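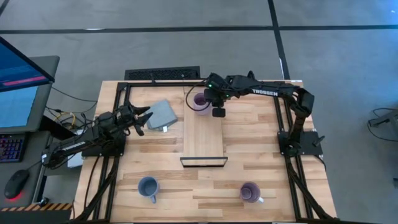

Two arms share one table at Toverano's lab in Gullwood.

Robotics | Safety
2 min read

The fault came in November, during a routine mug run. The left arm closed its gripper, lost contact with the controller for 330 milliseconds, and then kept squeezing. A mug cracked. Maham Abbasi, who runs the bench, hit the stop and pulled the logs.

They showed 44 dropouts in 57 hours of running. Most were too short to notice. After a long one, the arm went back to its last command and skipped the force limit. 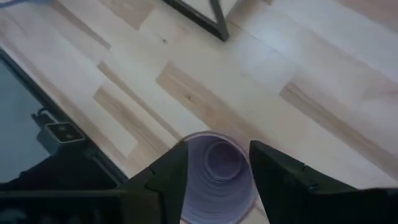 Abbasi's team wanted the arm to fail safe, so they rewrote the restart step. The fingers now open fully before any new command goes through, and a person has to clear the fault by hand. Thin plastic is a hard test for that. With a stack of nested cups standing between the open fingers, there isn't much room on either side for a bad move.

The cause of the dropouts is still open. Abbasi suspects a connector and has sent it to Oyewole for testing.

Contact Brollow | © Brollow Magazine | Back to top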